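La lettre de Fiadzo – Vie de la maison

Le thé, suite et (presque) fin

Les lecteurs fidèles se souviennent que le dernier numéro s'était achevé sur une promesse imprudente : régler la question du thé avant l'été. Nous y sommes, ou peu s'en faut. Ceux qui nous ont rejoints depuis trouveront ci-dessous de quoi rattraper leur retard, et ceux qui ne boivent que du café peuvent passer directement à l'article sur les vélos.

Rappel des faits. Jusqu'au printemps, le thé de la salle de pause vivait dans un tiroir, celui du milieu, entre les piles et les menus de livraison d'un restaurant fermé. On y trouvait des sachets sans enveloppe, des enveloppes sans sachet, une boîte de camomille entamée sous une direction précédente et un paquet de sucre ayant pris la forme exacte du tiroir. Pour se faire un thé noir, il fallait renifler. Certains avaient développé un vrai talent. D'autres buvaient de la verveine à neuf heures du matin en pensant que c'était du Ceylan, et s'étonnaient de leur matinée.

Dzifa Dogbe a donc proposé l'achat d'une boîte. Une vraie boîte à thé, en bois, avec des cases. La proposition a recueilli un enthousiasme poli et 62 réponses au sondage interne, soit davantage que celui sur les horaires d'ouverture du bâtiment. Parmi les commentaires libres, on relève « enfin », « pourquoi pas du métal » et un message de 5 paragraphes sur le rooibos, que nous tenons à la disposition des amateurs.

Le choix du modèle a pris deux réunions. La première a surtout servi à établir que tout le monde avait déjà vu une boîte à thé chez une tante. La seconde a été plus productive, grâce au catalogue Zulletik, référence 2161 : une boîte carrée en bois clair, vitrée sur le dessus, avec neuf cases en trois rangées de trois et un tiroir en bas pour la réserve. Le mot « TEA » est gravé sur le devant. Quelqu'un a demandé si cela existait en français. On nous a répondu que non, et que de toute façon chacun comprendrait.

Elle est arrivée un jeudi, dans un carton qui aurait pu contenir un petit four. Mohammed-Awal Nutsugah l'a déballée et s'est chargé du premier remplissage. C'est un homme méthodique. Il a posé tous les sachets les uns à côté des autres, les a regardés longuement, puis a remis sa décision au lendemain. Le lendemain, il en avait parlé à sa femme et revenait avec un système. 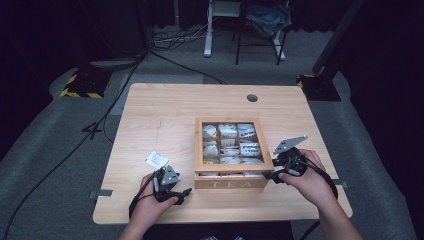

Le système, dans sa version d'origine, était le suivant : les thés noirs au fond, les verts au milieu, les infusions devant, là où la main tombe en premier quand il est seize heures et que l'on devrait être raisonnable. Dans chaque rangée, on allait du plus connu au plus suspect, de gauche à droite. La case de devant à droite revenait donc au mélange fenouil-réglisse, qui a ses partisans, quoique discrets.

Cette belle ordonnance a tenu jusqu'au mardi suivant. Entre-temps, la livraison Grundine était arrivée, et avec elle une découverte : les sachets sous enveloppe blanche se ressemblent beaucoup. De loin, ils se ressemblent tout à fait. De près, il faut lire, et lire avant le premier thé de la journée suppose d'en avoir déjà bu un. Plusieurs collègues ont plaidé pour des étiquettes de couleur. Plusieurs autres ont fait remarquer que l'on avait précisément acheté une boîte avec une vitre pour ne pas avoir à coller des choses dessus. Le débat est resté courtois, à un ou deux soupirs près.

Pour l'instant, on lit. Voici d'ailleurs les quelques usages sur lesquels tout le monde est tombé d'accord, ou devant lesquels tout le monde s'est tu, ce que nous avons pris pour la même chose.

On range les sachets debout, texte vers soi. Un sachet couché occupe la place de deux et glisse sous ses voisins, où il passera l'hiver.

On remplit les cases par l'arrière. Les anciens sachets avancent, les nouveaux attendent leur tour, comme à la boulangerie.

On ne force pas. Une case pleine est une case pleine. Le surplus descend dans le tiroir du bas, dont c'est le métier.

On ne rapporte pas de thé de vacances sans prévenir. Le thé aux algues offert au mois d'avril partait d'une bonne intention. Il a parfumé les cases voisines pendant une semaine et demie, et le thé vert au jasmin ne s'en est jamais complètement remis. Les spécialités sont désormais accueillies sur l'étagère du haut, dans leur emballage, à l'écart.

Enfin, on referme le couvercle. Il est vitré, on voit très bien à travers. L'ouvrir pour regarder ce qu'il y a dedans est un geste compréhensible mais superflu.

Reste la question du tiroir. Le petit, celui de la boîte, pas l'ancien. Certains voudraient y mettre la réserve des mêmes thés, d'autres y verraient bien le miel en dosettes et les bâtonnets. Mohammed-Awal penche pour la réserve, et comme c'est lui qui remplit, son avis pèse un certain poids. Dzifa suggère un essai de chaque formule. Le miel a toutefois contre lui l'expérience du tiroir précédent, dont le fond n'a jamais retrouvé sa couleur.

À ce propos, l'ancien tiroir a été vidé, lavé, puis lavé encore. Il contient désormais les piles, seules. Si vous y aviez laissé une cuillère à thé en forme de cygne, elle vous attend à l'accueil. La camomille historique, elle, n'a pas été conservée, malgré une demande écrite.

Côté approvisionnement, la commande se fait une fois par mois auprès de Prundiso, qui a repris la livraison de la cuisine. La prochaine partira début juillet. Si un parfum vous manque, notez-le sur la feuille accrochée près de la bouilloire, lisiblement et une seule fois. La même écriture a demandé du Lapsang souchong sur quatre lignes consécutives – nous avons compris, et nous ouvrirons la fenêtre.

Pour ceux qui voudraient contester le système des rangées, un petit moment de concertation est prévu le mardi 3 juin 2025 à 10 h 30, dans la salle de pause, debout. Il y aura du thé. Apportez votre tasse, et lavez-la ensuite. Le chantier des tasses sera abordé dans un prochain numéro, quand nous aurons repris des forces.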